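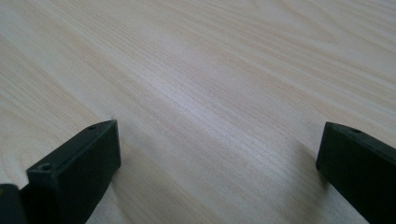 Width from finger tips, bare table, November

Entry by Melaniia Pavliuk. Zachary Kowalchuk read the first half and his corrections are in.

Goal for today: find out how much of the error in our gripper width estimate comes from the background. Li-hua Cheng's model from the Retthorpe work looks at the two finger tips in the wrist view and returns the opening in millimeters. On the cluttered bench it does well. On bare wood it wanders, and we have been arguing for two weeks about the reason. Marianna thinks it is the grain. I thought it was the shadows under the fingers. Zachary thinks our labels are bad.

Setup. Hand-held gripper, table cleared of parts, fingers open, nothing in the grasp. I held the tips just over the wood and moved slowly along the table, then turned and came back, so that the grain crosses the gap at different angles. Six passes with the jaws held at a fixed width against the stop, then six more with the trigger free and the opening changing. Room lights on for all of it, blinds down. Exposure locked before the first pass and left alone.

449 stills came out of this after dropping everything where the tips were smeared by motion. Dropping was done by a sharpness threshold on a patch around each tip, the same one we use for the Panasiuk set. I looked through the rejects quickly and did not put any back.

Labels. Two corners per finger, clicked by hand at the upper inside corner and the lowest visible point of the inside edge. Marianna Duda clicked all of them. I clicked a subset of 89 without looking at hers, to get a number for disagreement. The upper corner is easy, dark on pale, and we agree to within a pixel or two nearly everywhere. The lower point is poor. It sits where the finger face runs down into its own shadow, and the two of us put it in different places depending on how gray the wood is there. Zachary was right on this one.

Decision: the lower point is no longer used in the width. It stays in the label file as an optional field so that older scripts do not fall over. 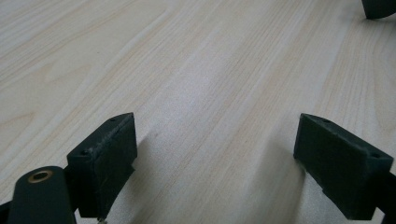

With the upper corners only, I reran the model as is and then with a refit of the last layer. Fixed-width passes first. The true width is constant there, so any spread in the output is error, and no measurement is needed to see it. The spread follows the hand. When the gripper tips forward and one tip gets closer to the wood than the other, the estimate goes down. When it levels out, it comes back. Plotting the residual against grain angle gives a shapeless cloud. Plotting it against roll from the IMU gives a clear slope, which neither Marianna nor I had guessed.

I do not want to claim too much from this. The camera is fixed to the gripper, so roll against the table should not change where the tips fall in the picture at all. What does change is the shading. The darker wood beside each finger gets wider on one side and thinner on the other, and I suspect the corner finder is pulled toward the wider patch. So shadows after all, but by way of roll. To check, I painted over the shaded area in a handful of the worst stills with a patch of clean grain copied from the same still. The corner moved back to where Marianna had clicked it in most of them. In two it stayed wrong, and I have no explanation for those.

The screw holes are a better thing to look at than the corners. They are small, dark and round, they sit on the top surface of the finger, and no table shadow reaches them. The trouble is contrast, dark on dark. Li-hua tried holes last spring on the Vilix fingers and gave up when the detector kept losing them. She was working at half the resolution we have now, so it is worth another try. I ran a plain blob detector on the tip holes just to see, with no training. It finds the left one most of the time and the right one less often. When it finds both, the width is steadier than the corner method on the same stills. The catch is that "when it finds both" probably selects the well-lit stills, so that comparison is not fair yet.

Zachary's note, copied from the margin: a hole center also needs the offset from hole to finger face, and that offset is only the same across grippers if the pads are the same print. He will measure the pads in the drawer. Use calipers, do not trust the drawing.
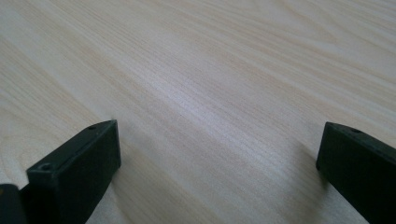

Free-trigger passes I have only half processed. At wide openings the finger tips are far apart and the corner method is at its best. As the jaws close, the two shaded patches run together and the estimate starts to read low. There is a visible kink in the curve where this begins. I would like to know whether the kink moves when the lights are changed. If it stays in the same place, then my story about shading is wrong and we should look at the lens correction.

Small problems, so they are written down somewhere:

The IMU clock was behind the camera clock at the start of the third fixed pass. I lined them up by the tap I make on the table at the beginning of each pass. Keep doing the tap.

The label tool saves only when you move to the next still. Marianna lost her last one twice.

Pass four has a long stretch where I was hardly moving. Those stills are near copies of each other and should be thinned before anyone trains on them. I left them in for the spread plots, which makes that pass look better than it is.

Next:

Repeat the fixed-width passes with a lamp from one side, same table, same exposure procedure. Then once more on the gray mat.

Train the small hole detector on full-resolution crops. Li-hua has the old Vilix labels and will send them over.

Ask Bernadette Riviere if the Kimbridge bench is free in the afternoons. Their overhead light is on a dimmer and ours is not.

Finish the free-trigger curve before the group meeting. Show the roll plot there even if the rest is not ready.

Stopped at 6:40 pm. Raw passes are on the shared drive in the folder with today's name, labels next to them, and the painted stills are in a separate folder so they do not get mixed in with the real ones.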